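How to Package a Large Assembly for an Outside Supplier

Updated 2026-06-22

Sending a CAD assembly to someone outside your company sounds like a matter of zipping a folder. With a small model it often is. With a large one, the supplier opens the top-level file and gets a list of missing references, and the next two days go to email. The steps below are the ones we use with customers who design in Calimlim and store their files in a Trindosia vault, but the order works in most parametric systems.

Before you start

You need read access to every folder the assembly draws from, including the shared hardware library. Ask the supplier two questions: which release of the software they run, and whether they need editable models or only geometry. If they only need geometry, skip to step 6.

Step 1. Make a working copy

Get the latest released version from the vault and copy it to a local drive. Don't check anything out. You will be renaming and deleting, and none of it should go back in by accident.

Step 2. List the references

Open the top-level assembly with all components unloaded and run the reference report. Save it as a spreadsheet and sort by folder path. On a conveyor project for Wesavberg the report came back with 264 files, and 53 of them sat outside the project folder. Most were fasteners from the library. A few were on an engineer's desktop, and those are the ones that break.

Step 3. Pull in the strays

Use the copy command inside the software, not your operating system's file browser. The software rewrites the paths as it copies. Put library parts in their own subfolder so the supplier can tell them from designed parts. If two files share a name, stop and rename one before you continue. The copy command will keep whichever it reads last, and it won't warn you.

Step 4. Deal with in-context features

Parts that take dimensions from a neighboring part will try to find that neighbor when they rebuild. If you are sending only part of the machine, lock those references. Locking is reversible. Breaking is not, so only break them in your working copy and only if the supplier has asked for standalone files.

Step 5. Clean out what they don't need

Go through the configurations and remove the ones that don't apply to this order. Delete old simulation results, which can be larger than the models. Check the custom properties too. Cost and vendor fields are easy to forget, and they travel with the file.

Step 6. Export neutral copies

Even when you send native files, add a STEP file of the top level and a PDF of each drawing. For geometry-only packages, this is the whole delivery. Open the STEP file again yourself and compare its mass and overall size with the original. A difference usually means a surface body was left out or a part was suppressed during export.

Step 7. Test it somewhere else

Move the package to a computer with no connection to your network and open it there. Testing on your own machine proves very little, as the software can still find the original files. We keep a laptop in the Skoltorwood office for this. If it takes more than 20 minutes to open, split the package by subassembly.

Step 8. Send it with a short note

State the software release, the revision of the top-level assembly and the units. Include the file count so the supplier can check that everything arrived. Keep a copy of exactly what you sent, stored under the purchase order number. When a question comes in later, you'll want to be looking at the same files they are. 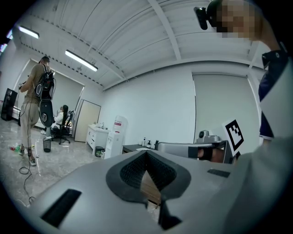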